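为什么布会起皱:沙发、罩布和靠垫里的纺织知识

适合年龄:9至12岁
栏目:家里的材料

一、布是由什么组成的

布的最小单位是纤维。纤维是一种又细又长的东西,长度往往是直径的几百倍,甚至几千倍。棉纤维来自棉花的种子外层,一根棉纤维通常只有两三厘米长。羊毛纤维来自绵羊。聚酯纤维由工厂用化工原料制成,可以做得非常长。

把许多短纤维并在一起,一边拉一边拧,就得到纱线。这个过程叫做纺纱。拧的动作叫做加捻。加捻以后,纤维之间互相压紧,摩擦力变大,纱线就不容易被拉断。你可以取一小团棉花自己试:直接拉,棉花很快就散开;一边拧一边慢慢拉,会得到一小段粗糙的线,用力拉它,比刚才结实得多。

有了纱线,就可以做布。做布的方法主要有两种。

第一种叫机织。机织布有两组纱线,一组竖着排,叫经纱;另一组横着穿过去,叫纬纱。经纱和纬纱一上一下交叉。床单、衬衫和许多沙发面料都是机织布。

第二种叫针织。针织布由线圈组成,一个线圈套住另一个线圈。T恤衫和袜子大多是针织布。线圈能够变形,所以针织布比较容易拉长,松手以后又会缩回去一部分。

用放大镜看一块旧床单的边缘,可以看到经纱和纬纱。再看一只袜子,可以看到一排排小线圈。把两种布各画一张图,放在一起比较。

二、褶和皱有什么区别

日常说话时,人们常把“褶”和“皱”混在一起用。本文把它们分开。

褶,指布在自身重量的作用下形成的弯曲。把一块大布从高处垂下来,布的下部会出现一道道波浪形的起伏。把布拉平,起伏就消失,一般不留下痕迹。纺织业把布的这种性质叫做悬垂性。薄而柔软的布,悬垂性好,褶又多又细。厚而硬的布,悬垂性差,褶少而宽。

皱,指布受到挤压或折叠以后留下的折痕。把布重新摊开,折痕仍然看得见。

形成皱的原因在纤维内部。纤维由很长的分子组成,分子与分子之间有许多微弱的连接。布被折叠时,弯折处外侧的纤维被拉伸,内侧的纤维被压缩。有些连接会断开,分子移动一小段距离,然后在新的位置重新连接。压力去掉以后,分子已经固定在新位置上,折痕就保留下来。

棉的分子容易吸收水分。水进入纤维以后,分子之间的连接变松,分子更容易移动。潮湿的棉布团成一团放着,第二天打开,折痕会很深。聚酯纤维几乎不吸水,分子不容易移动,所以聚酯布不太容易起皱。

熨斗的工作原理与此相同,方向相反。蒸汽使纤维变松,熨斗的底板把布压平,热量把水分赶走,分子就在平直的位置上固定下来。熨斗温度很高,必须由成年人操作。

三、沙发上的几种布

沙发是观察布的好地方。同一张沙发上,往往有好几种布同时在工作,每一种布受到的力都不一样。
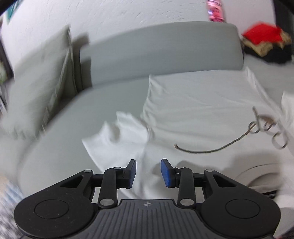 先说沙发面料。面料紧紧包在填充物外面,四周固定,处在拉紧的状态。拉紧的布没有多余的长度,所以很少出现大的褶。面料还要承受摩擦。人坐下、站起、挪动,面料每次都被磨一下。工厂用一种专门的机器测试面料的耐磨性:把一小块布夹在机器上,让它与另一块布反复摩擦,直到纱线断裂,再记录摩擦的次数。

再说罩布。白色的布单铺在浅灰色的坐垫上,没有被拉紧,布上就有褶。从靠背一直铺到坐垫的布,要经过一个转折:靠背接近竖直,坐垫接近水平。布在转折处必须弯曲,多出来的部分就堆成褶。坐垫表面如果是弯的,褶会更多。平的布不能没有褶地贴合一个球面,这是几何学中的一条规律。你可以用一张纸去包一个皮球,纸上一定会出现折痕。

然后是揉成一团的布。一块布摊开时面积很大,厚度很小。揉成一团以后,占的面积变小,高度变大,里面夹着许多空气。布团里的每一处弯折都有可能变成皱。布团放的时间越长,上面压的东西越重,皱就越深。

靠垫的情况又不同。靠垫外面是一个布套,里面是填充物。填充物从内部向外推,布套从外部向内收,两个力平衡时,靠垫保持鼓起的形状。方形靠垫的四个角填充物较少,常常比中间扁。拍打靠垫,空气重新进入填充物的空隙,靠垫就会变厚。

衣服堆在一起时,下面的衣服承受上面所有衣服的重量。红色的、米色带花纹的和黑色的衣服叠在一处,压力最大的是最底下那一件。如果它们是同一种布,最底下那件的皱也最多。

四、细绳为什么会打卷

家里的细绳、带子和电线常常自己卷成圈。这与纱线的加捻有关。

绳子一般由几股纱线拧成。拧的时候,绳子里储存了一部分能量,就像一根被拧紧的弹簧。绳子两端被拉住时,这部分能量放不出来。两端一松,绳子就会转动,卷成小圈,有时两段绳子还会互相缠在一起。

绳子打卷还有一个原因,叫做形状记忆。一根绳子长时间绕成圈放着,材料会慢慢适应弯曲的形状。把它放开以后,它仍然保持一部分弯曲。

收绳子时可以用下面的方法:

1. 让绳子一端自由垂下,等它自己停止转动。
2. 从另一端开始绕大圈,圈的大小尽量一致。
3. 绕完以后用一小段布条在中间扎住,不要扎得太紧。

不要把绳子绕在脖子上,也不要把长绳留在幼小的弟弟妹妹能拿到的地方。

五、实验:哪种布最容易起皱

纺织教师伊尔娅·奥亚拉(Irja Ojala)在学校工作坊里使用下面这个实验。它需要的材料都能在家里找到。

材料:
棉布一块
聚酯布一块
毛料或混纺布一块
厚书一本
钟表一个
直尺一把
铅笔和笔记本

三块布都剪成边长7厘米的正方形。剪布以前要得到家长同意,并确认布是不要的旧布。

步骤:

1. 给每块布写上名称,贴在小纸片上,放在布的旁边。
2. 把三块布分别对折,折线放齐。
3. 把三块布并排放在桌面上,用厚书压住,保证每块布受到的压力差不多。
4. 等待五分钟。
5. 拿开书,把布轻轻提起,折线朝下放回桌面,让两边自由张开。
6. 再等五分钟,用直尺测量两条边之间的距离。

两条边之间的距离越大,说明布恢复得越好,越不容易起皱。工业实验室测量的是张开的角度,叫做折皱回复角,原理相同。

书的重量要记录下来。奥亚拉的学生用的是一本重量约为400克的硬皮书。如果书太轻,三块布的差别不明显,可以再加一本。

第二轮实验时,用喷壶在每块布上喷两下水,重复全部步骤。把第二轮的数字写在第一轮旁边。大多数情况下,棉布的变化最大。

记录时画一张表格,左边一栏写布的名称,中间一栏写干布的距离,右边一栏写湿布的距离。数字后面写明单位:毫米。每块布测三次,取中间的那个数值。只测一次,结果可能受到手的抖动或桌面不平的影响。

六、怎样叠好一块大布

把大布叠小,目的是控制折痕的位置和数量。随意揉成团的布,折痕的方向没有规律。叠好的布,折痕是直的,数量可以计算。

布每对折一次,层数增加一倍。折一次是两层,折两次是四层,折三次是八层,折四次是十六层。层数越多,最外层的布弯得越平缓,最内层的布弯得越急,所以内层的折痕较深。

大的罩布最好由两个人一起叠:

1. 两人面对面站立,各拿住布的两个角。
2. 把布拉平,不要拖到地上。
3. 两人同时把右手的角交到左手,布就对折一次。
4. 抓住新形成的折边,再次拉平。
5. 两人走近,把一端的角交给其中一人。
6. 最后在桌面上叠成需要的大小。

有弹性带的罩布不能这样叠。先把四个角套在一起,使弹性带都藏在里面,然后按普通的布来叠。

叠好的布放在干燥的地方。每隔一段时间打开,换一条折线重新叠。长期沿同一条线折叠,折线处的纤维会变弱,布容易从那里裂开。博物馆保存古代织物时,常把织物卷在粗纸筒上,可以减少折痕。

七、词语解释

纤维:又细又长的材料,是纱线的组成部分。
纱线:由纤维拧成的长线。
加捻:把纤维或纱线拧转的动作。
经纱:机织布中竖直方向的纱线。
纬纱:机织布中水平方向的纱线。
悬垂性:布在自身重量作用下下垂和弯曲的性质。
耐磨性:布抵抗摩擦的能力。
折皱回复角:布被折叠、放开以后张开的角度。
填充物:放在靠垫或坐垫内部,使其保持形状的材料。

八、练习

在家里选一张沙发或一把有坐垫的椅子,找出上面所有的布制品。给每一件写出三项内容:它是机织布还是针织布;它处在拉紧状态还是放松状态;它上面有褶、有皱,还是两者都有。

看不出是机织还是针织时,用放大镜检查布的背面。仍然看不出,就在记录中写“未确定”。

把记录保存到下一课。下一课讲染色,会用到同一张表格。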